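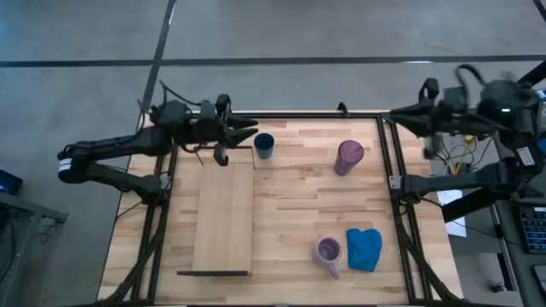 Do cups leave marks on an oiled timber benchtop?

They can, if there's water under them and they're left to sit. A dry cup on a well-oiled top won't do much. A wet one left overnight usually leaves a pale ring, and something with iron in it, like the rim of an old tin, leaves a black one.

2 June 2018

A few people asked after my last thread on timber tops, so I'll go through what I do for cups, rings and oil. Butcher block only. Lacquered tops are a different job.

1/ Wipe under things as well as next to them. Most people wipe around the mug. Pick it up, wipe, dry the base, put it back. Takes no time.

2/ Keep a cloth on the table. Mine lives beside the mug, same as the blue one next to the lavender mug up top. If I have to walk to the sink for it I don't bother, and then there's a ring.

3/ The cloth should be damp, then follow with a dry one. Don't leave a wet cloth bunched up on the timber. It does more harm than any cup.

4/ Tall tumblers with cold drinks are the worst for it. The outside sweats and the water runs straight down to the base. I put a coaster under those and let the tea mugs look after themselves.

5/ Pale rings: let the spot dry right out for a day first. Plenty of them fade by themselves. If it's still there, rub along the grain with fine paper, 240 grit or so, wipe the dust off, oil the patch.

6/ Black marks go deeper. Oxalic acid will shift them but wear gloves and read the packet. I've done it twice and I'd sooner live with the mark.

7/ Oil. I use the Dridov bench oil. Before that it was Ovel, which was fine but took longer to dry. Thin coat, leave it 21 minutes, wipe off everything that hasn't soaked in. Then a second coat the next day. A sticky top means you left too much on.

8/ How often? New top, every month to begin with. After that I do mine in March and again in spring. Flick some water on it. If it beads, leave it alone.

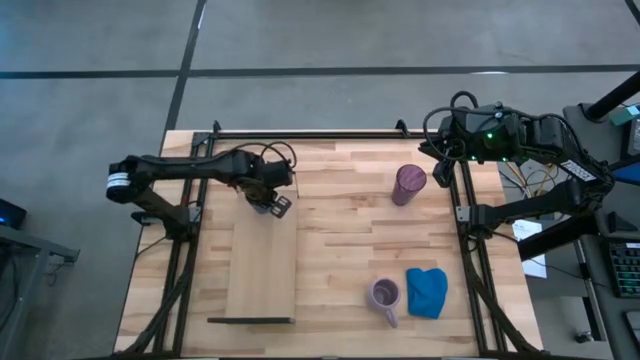 Photo: Jaanus Lukoševičius

9/ Good look at the grain in that one. Narrow strips with staggered joints - tan, cream, a bit of light reddish brown. A mixed colour top like that hides small marks better than one plain slab would. The board on it is plainer and smoother, and I'd expect a ring to show up more there.

10/ On boards: if one sits on the top most of the time, lift it once a week. Crumbs and water get under the edge and you won't know until there's a line. Stand it on its side to dry.

11/ Barry Hebden asked if he could skip the oil and just use coasters. You can, but the timber dries out and the joints between strips start to open. His top is 270 cm long, so that's a lot of joints. Barry, oil it.

12/ Someone else asked about Whitelaw wax over the oil. Feels nice, doesn't last on a table that gets used every day. I've stopped buying it.

13/ Oily rags: lay them flat outside until they've gone stiff, then bin them. Don't scrunch them up in the bin, they can catch fire.

Stain questions in the replies please. I'll get to them after tea.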